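## Wooden tabletops in the Curno workroom: care and booking

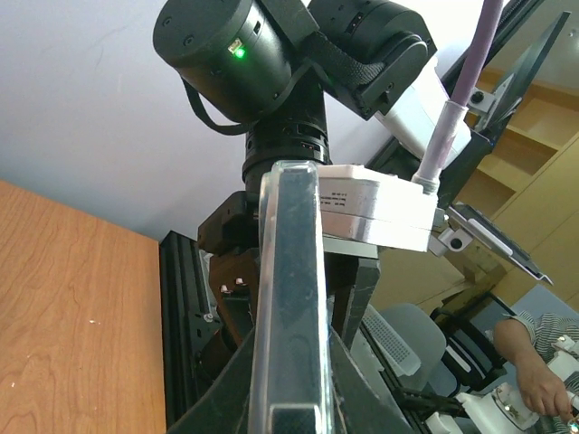
*By Eglė Rimkutė, Facilities Office | October issue*

The first part of the furniture program at the Curno building is complete, and the shared workroom on the ground floor is again open for booking. Members who used the room before the summer will find the wooden tables back in their places and the storage wall moved to the corridor side.

The program has a budget of 3000 euros for this financial year, of which 2000 has been spent on the tables. The remainder is reserved for shelving and for replacement chairs, which will be ordered through Kuusk once the measurements have been confirmed.

**Tabletops.** The orange-brown wood grain has been kept. The office considered covering the tops with a laminate sheet and decided against it after Salim Makori, who supervised the work, advised that the wood was sound and could be refinished at lower cost. A few white marks remain on the surface. These do not affect use, and members are asked not to scrape or sand them. Marks of any kind should be entered in the room log with the table number, and the office will arrange treatment during the winter closure.

**Cleaning.** Tables should be wiped with a soft cloth and plain water at the end of each booking, then dried. Solvents, scouring pads and the blue spray kept in the kitchen are not suitable. Cutting is permitted only on a mat, and mats are stored in the second drawer by the door. Hot glue, paint and resin require a cover sheet – please take one from the roll and dispose of it afterward.

**Rails.** The black aluminum rail beside the table is not a shelf or a coat hook. Please do not loosen the screws or leave small hardware in the slots. Anyone who needs something attached to the rail should write to the office beforehand with a short note of what is intended.

**Booking.** Each booking is limited to 60 minutes at busy periods and may be extended if no one is waiting. Members of the Zenska and Bullo groups retain their standing bookings from last year, although the Bullo group will now begin at 2 p.m. Other standing requests will be reviewed at the end of October.

Chairs from the meeting room should not be carried into the workroom. They are too low for the tables and several have been returned with damaged feet. Stools are available on request until the new chairs arrive.

Questions about the refinishing work may be addressed to Salim Makori. The room log is kept on the hook inside the door, and a revised copy of the room rules will be posted next to it.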